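Everyone in electronics recycling is posting the Kondero "good practice" checklist for robot disassembly today. I read all 33 pages of it. Some grumbling follows.

First complaint: it treats a desktop PC as one task. Open case, take out valuable parts, done. Whoever wrote that has never tried to get a processor past the socket's load plate with two fingers. 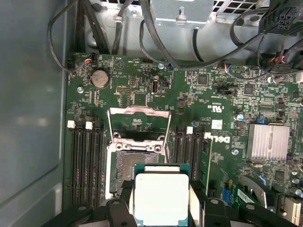
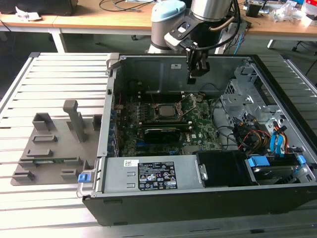 Contact pins. The checklist has 151 items and the word "pins" appears in none of them. A bent pin means a dead board, and a dead board goes in the scrap bin with whatever resale value it had.

Item 45 says grip force "should be appropriate". Appropriate to what? Measured where? You can't audit an adjective.

Manouchehr Moradi asked the same thing at the Brandasen workshop in May and was told it would be "left to the integrator". Fine, then say so in the document and stop calling it a rule.

The cable section is worse. It wants the work area "free of loose cables" before the arm goes in. Have they seen the inside of a tower? You'd have to strip half the machine by hand first.

Credit where due – the part on grounding is decent, and so is the bit about cutting power before anyone reaches in. Both look lifted from the old Urbańczyk guide, which was shorter and better.

What I'd want: a stated force limit per part type, a rule for what the arm does when a part slips, and a log somebody has to read. Brekutus already writes the first two into its job sheets.

Will I sign the thing? No. Send me a second draft with numbers in it and I'll look again.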